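Leave It On The Counter

November 2024

My sister had her kitchen redone and now I can't find a spoon in it.

I mean that literally. I stood in there at breakfast with a cup of coffee and a carton of milk and pushed on panels. No handles, see. You push and the panel thinks about it and then comes out at you, or it doesn't, and then you don't know if it's a drawer that's stuck or just a wall. Spoons were in a drawer inside another drawer. She loves it. I love her. We are not going to agree about this.

So, the clear counter. I've been wanting to write this for a while and I have an hour before I have to pick somebody up, so it will come out in lumps.

The idea is everywhere now. A good kitchen is a kitchen with nothing in it. The toaster has a garage. The coffee maker has a garage. Knives in a slot, oil in a pull-out, salt in a different pull-out, fruit God knows where. Every listing photo, every showroom, every before and after. The before always looks like somebody just made soup. The after looks like somebody just moved out. And we're all supposed to prefer the after.

I don't. I think it's a bad way to run a room where work gets done, and I think it makes people cook less, and I think a lot of people who've paid for it know that already and don't want to say so because of what it cost.

Start with the boring part. Steps. I make eggs most mornings. With the pan on the stove, the oil next to it, the salt in an open dish and the turner in a crock, I make eggs. In my sister's kitchen I make eggs by opening things. Pan, open, close. Oil, open, close. Hands already eggy by then so now the panel is eggy too. Wipe the panel. It's a matte panel, it shows everything, so wipe it again with the special cloth. The special cloth lives behind a different panel.

Multiply that by dinner. Multiply by a kid who wants cereal and can't work the latch.

People say well, you get used to it. Sure. You get used to it the way you get used to a car door that sticks. The eggs still take longer.

I spent a good part of my working life in a commercial kitchen, a bakery in Faralness, and I never saw a hidden spatula. Not one. Everything you touched all day was on a hook or a rail or in a bucket right where your hand went. It wasn't pretty. There was flour on the radio. But you could turn around with your eyes shut and pick up a scraper. Yanling Han ran the place and her only decorating rule was that if you had to ask where something was, it was in the wrong place, and she would move it, right then, in the middle of a rush, with a screwdriver. I thought that was nuts at 22. I've come all the way around on it.

Home kitchens used to be like that. My grandmother's counter had a bread box, a canister set, a can of bacon grease, a radio, a dish of rubber bands and a jar of wooden spoons, and there was still room to roll out a pie. Small kitchen too. She just pushed things back with her forearm. That was the whole system, the forearm. I have eaten better out of that kitchen than out of any room with a waterfall edge.

I know what the other side says because I've been hearing it from my sister since October. Visual noise. You come home tired and the mess is the first thing you see and it makes you more tired.

OK. Some truth there. I'm not defending the mail pile. I'm not defending batteries that may or may not be dead, the school form from last spring, the single glove. Get rid of all that, please, or put it in a closet and shut the door. A counter is not a desk.

But there's a differnce between clutter and tools, and the clear counter people have erased it. They treat the ladle and the junk mail as the same problem. One of those things has a job. A ladle hanging by the stove tells you something about what happens in the room. It tells guests too. I walk into a kitchen with an oily pepper mill standing out and I relax, I figure I'll get fed.

And the money! We should talk about the money more. I went with my sister to Troltwood, that's the showroom out by the highway, very nice people, good cookies. There's an insert there for holding utensils. A tray with slots. It's $400. For that you get to lay your spoons down flat in the dark. I have a crock that does this standing up and it came with pickles in it.

They also had a lift. You press a button and part of the cabinet comes down and there's your mixer. The finish on the front was called Peno, which as far as I could tell means beige. My sister asked how long it takes to come down and the guy said you'd be surprised, and then we all stood there and waited for it and nobody really knew where to look.

I asked him where people put the stuff they use every day. He said ideally in the second kitchen.

The second kitchen. I want to sit with that one. There is apparently now a kitchen behind the kitchen, where the cooking is, so the front kitchen can stay nice. A kitchen for the kitchen. You have a fake one for company and then a cramped one with no window where you do the actual chopping. Rich people had that a long time ago and they had a staff in it. Now you're the staff. You're back there by yourself with the toaster, missing the conversation, in a house you paid for.

I think that's sad. I do. The best part of any party is people leaning on the counter getting in the way of whoever's cooking, stealing the carrots. If the cooking's gone from that room, what are they leaning on it for?

Some of this is real estate, obviously. We've all been taught to live like the house is about to be shown. Agents tell you to clear the counters to sell and that's fair advice for selling, you want buyers to picture their own toaster. But then the sale goes through and the new people keep it like that. They're still staging it. For who? I lived in my last place for years keeping a bowl of lemons I wasn't allowed to use. I was the one not allowing it. Fake buyers in my head.

And some of it is phones. My neighbor has Ding, the app where you take a picture of a room and it gives you a tidyness score. She got an 81 or whatever it was, and it told her to remove the dish soap. The dish soap! From the sink! She did it. She keeps it underneath now and bends down for it every time, and she has a bad back. I'm not going to say more about that, I've said it to her.

The advice I'd give, for whatever it's worth, if you're redoing a kitchen or just looking at yours and feeling bad about it.

Cook in it for a week before you decide anything. Don't put anything away that week. Whatever you keep reaching for, that's what lives out. Whatever got pushed to the back with the forearm can go in a cabinet. You don't need a plan or a person with a tablet.

Depth matters more than length. A standard counter is deep enough that the back strip is dead space anyway, you can't comfortably chop back there. So use it. Put the oil there, put the crock there. You lose nothing. Mine is shallower than standard and it still works fine.

Get a rail. Cheap, ugly, perfect. 2 screws.

Handles. Please have handles.

Pick stone or whatever you want for the top, I don't care, I'm not snobbish about fake marble either. I've had laminate for 30 years and the only thing wrong with it is a burn mark, and I know which Thanksgiving that was. But pick something you won't be scared of. If you're scared to set a wet jar on it you bought a painting.

And if somebody comes over and says oh, you've got a lot out, say yes. Say I cook. Hand them a peeler. They'll know where to find it next time.

My sister read a draft of this, or part of it, and said I was being unfair, that it's calming and that her counters are the only empty thing in her life. Which, fine, that got me a little. Two jobs, three kids. I can see wanting one flat quiet surface. I'd just rather she had it somewhere else. A windowsill. A nightstand. Not the place where dinner has to come from, because what I've noticed is they order in a lot more than they did, and I don't think that's the schedule. The schedule was always bad. She used to make this chicken thing with olives on the worst nights of the week, out of one pan, with the radio going, and the stuff for it was just always sitting there.
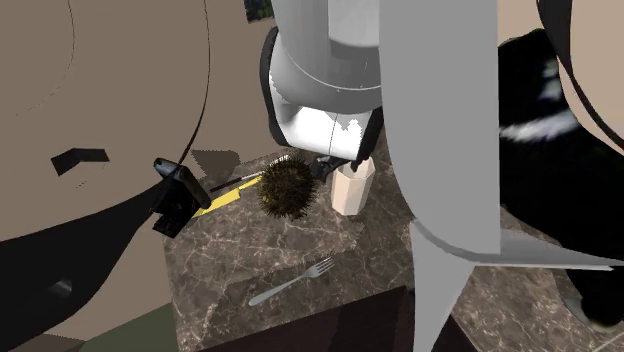
I asked her for the recipe last week and she had to think about where the pan was. I'm bringing her a crock at Christmas. She can put it behind a panel if she wants, but it's tall, and I measured the drawers.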